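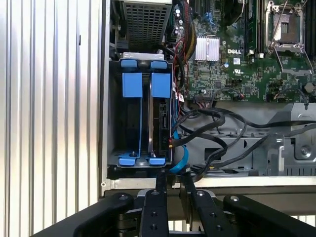

2 min read

Open-tower inspection: bench checklist, with comments

February round, Ferrand office. Filled in by Perrine Royer, comments by whoever had the pen.

Use one sheet per machine. "Looks fine" is a feeling and goes in your diary. Write pass, fail or n/a.

BEFORE ANYTHING ELSE

1. Power cord out of the wall and out of the machine. PASS
Comment: Both ends, please. Thierry considers one end a matter of opinion.

2. Wrist strap on and clipped to bare chassis metal. PASS

3. Drinks off the bench. FAIL, then PASS
Comment: It was tea. It is now on the windowsill, where it can threaten the blinds.

DRIVE CAGE

4. Both carriers seated, blue latches closed. PASS
Comment: Pull on the blue handles, gently. They are the one part of this computer designed by somebody who had met a human hand.

5. Right-hand carrier: look at the drive's connector ports for bent or dirty contacts. PASS

6. Drive labels match the asset list. FAIL
Comment: The list has this tower down as a Driton. The board says DELL in white capitals, and I am inclined to believe the board. Baptiste to fix the list - he typed it.

POWER SUPPLY

7. Grille free of dust. PASS
Comment: Vacuum from the outside only. Do not poke anything through the holes, however well it fits.

8. Housing stays closed. Always. PASS
Comment: If you think it needs opening, it needs replacing.

BOARD

9. Processor socket. Currently empty, pins exposed, so a cover goes on before the machine leaves the bench. FAIL
Comment: No cover in the drawer. Vendeo has been asked for 8. Until they come, nothing passes over this socket, including sleeves, screwdrivers and advice.

10. Socket lever and frame not bent. PASS

11. Heatsink on the board: fins straight, no fluff between them. PASS
Comment: Soft brush, along the fins. Going across them makes a nice harp sound and a worse heatsink.

12. Capacitors at the corner of the board: no bulging tops, no crust. PASS

13. Memory slots clear of debris. PASS
Comment: Rozália wants it known that she blew into one once, years ago, and is sorry.

14. Thin black cable near the bottom of the board: plug pushed home, loop well away from anything that closes. PASS
Comment: I checked it 2 times, having met the side panel.

CLOSING UP

15. Screws back in the tray they came from. PASS

16. Side panel stays off until item 9 is cleared. Tag the machine DO NOT POWER. PASS

Result: HOLD. Two fails open, items 6 and 9. Back on shelf 53 with the tag facing out.

Countersigned: C. Brennan - "I have read this. Most of it."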